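# Flernix knit cleaning cloth, 4-pack

I bought these to deal with one particular surface, the tiled ledge under my kitchen window. It's deep enough to work as a counter, so it gets used as one. Plates get stacked on it, the soy sauce lives there along with a big jug of cooking liquid, and whatever drips stays until I notice it. By then it has usually dried into a brown ring.

My old routine was paper towels. They work on a fresh spill. On a dried one they shred, and I end up picking bits of paper out of the grout. Sponges are better, but they leave a film on glossy tile that shows as soon as daylight hits it.

The Flernix cloths come in a cardboard sleeve, four to a pack, all the same dark gray. Mine came from the Vanags store in Pudell, where they hang next to the mop heads. Each cloth is 27 centimeters square and made of a thick, nubby knit. The edges are cut and not hemmed, and I'll come back to that.

I've used them since April, mostly on the ledge, sometimes on the stove and the sink surround.

## Getting the ledge ready

The cloth is no help with this part, but it takes up most of the time. Everything has to come off first. I move the dishes in one stack, then the bottles, and the jug last because it's heavy and usually has a sticky bottom. If you wipe around the jug you just push the mess up against it, and when you pick it up later there's a clean patch next to a dirty circle.
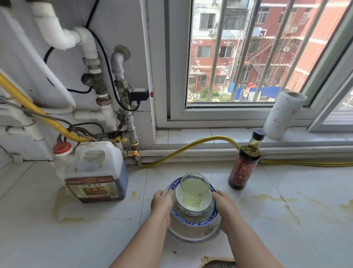 **Do these work with plain water, or do you need a cleaner?**

Plain water handles soy sauce, vinegar and anything else without oil in it, as long as you let the wet cloth sit on the dried spots for a bit first. For cooking grease I add a drop of dish soap, and then go over it again with a rinsed cloth.

## How it wipes

The knit has a slight drag to it on glossy tile. That felt wrong the first time, because I was used to a sponge sliding around, but the drag is what lifts a dried drip. I bunch the cloth under my fingers and press. Folding it flat covers more area and does much less on stains.

Wring it hard. A soaked Flernix cloth thins the stain out and spreads it across the tile, and you chase it toward the edge. Wrung out, it picks the stain up and holds on to it. One side is good for a few drips before you need to turn it over, and for a badly spotted ledge I rinse at least once halfway through.

Grout is the weak point. The texture is too coarse to get down into a narrow line, so brown stuff that has settled there stays put. I still use an old toothbrush for that. The packaging says "tile and grout," and I would take the second half of that off.

After wiping I run my bare hands over the tile. Sticky spots are easier to feel than to see on a white glossy surface, especially with light coming in from the window. A spot that looks fine will sometimes grab at a fingertip.
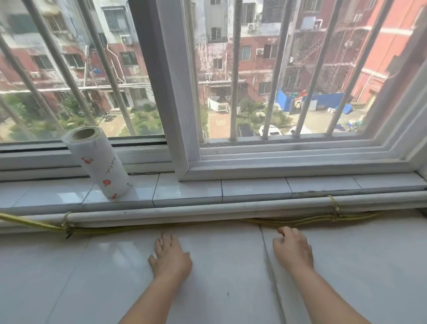 The back of the ledge is slower going. With things running along the wall and under the window, there's no room for a full hand, so I wrap one corner of the cloth around a finger and work along the gap. It's thick enough that my finger doesn't poke through, but that thickness also keeps it out of the tightest places. A thinner cloth would do better there. I keep a cut-up T-shirt for the worst of it.

## Compared with the Coltell cloth

I had a Coltell microfiber cloth before this one and still have it. The Coltell is thinner, softer and quicker to dry. For mirrors and window glass I still reach for it first. On dried spills it isn't close. The Coltell skates over them, and I have to go back to each one several times.

The Flernix does leave a few faint streaks if you let the tile air-dry. A quick pass with a dry cloth or a paper towel takes them off. I usually skip this on the ledge and do it on the stove.

## Washing and wear

The sleeve says 80 washes. I haven't done anywhere near that many, so I can't speak to it. I've been washing mine warm, with no fabric softener, and hanging them up to dry. They take until the next morning if I hang them at night.

Now the edges. After a few washes they begin to fray, and loose threads come away on the tile. It isn't a lot, and they pick up easily, but a hem would have fixed it and I don't see why there isn't one. I trimmed two of mine with scissors and they frayed again. The middle of the cloth has held up fine.

The dark gray was a good choice. Soy sauce doesn't show on it. The downside is that you can't tell how dirty the cloth is by looking, so rinse it before you think you need to.
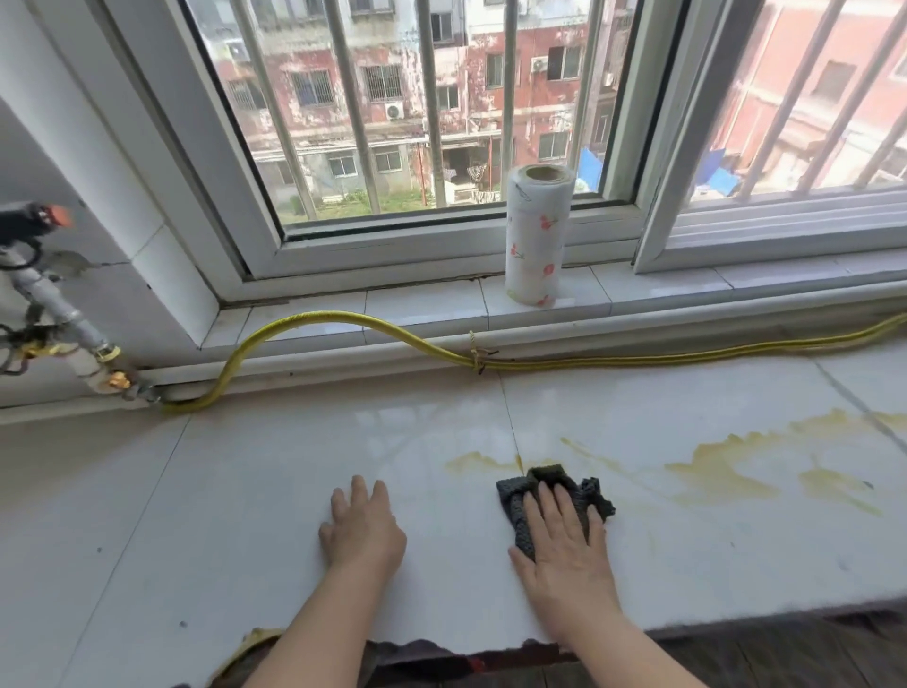 *Wiping down the ledge with the gray cloth, with some brown stains still to do on the right.*

## Would I buy them again

I would, at the price of the 4-pack. I wouldn't pay for the single cloth Vanags sells at the register, which costs more than half as much as the full pack.

**Good:** lifts dried drips with plain water, thick enough to press hard with, color hides stains.

**Not good:** unhemmed edges fray, too coarse for grout, slow to dry.

Rating: 4 out of 5. The missing point is for the edges.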